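Drucken | Per E-Mail senden

14. März 2026, Tagebuch Komora

Vorführung bei Kodalum in Prarville, Beginn verspätet. Aufgabe am Tisch: Behälter greifen, anheben, umsetzen. Greifkraft laut Datenblatt max. 101 N, gefahren wird deutlich darunter.
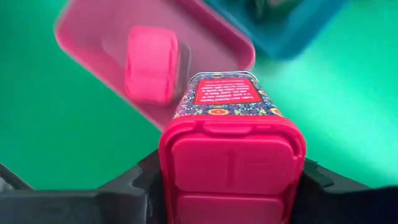

Nach der Taktzeit gefragt. Antwort: rund 400 Zyklen pro Schicht, Ziel 2000. Halte ich ohne zweite Station für unrealistisch.

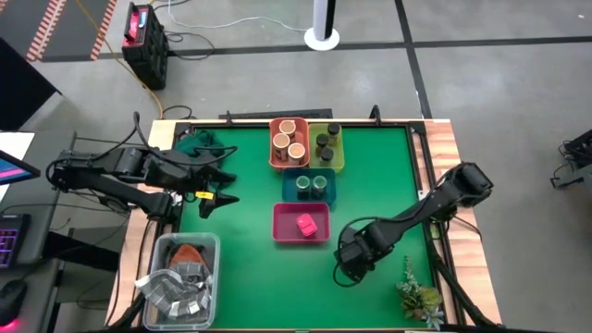 Kalibrierung der 2 Arme zueinander wurde nur gestreift, Unterlagen folgen. Nächster Termin im Juli.

Ähnliche Einträge
- Werksbesuch Chávez
- Notizen zur Greiferauswahl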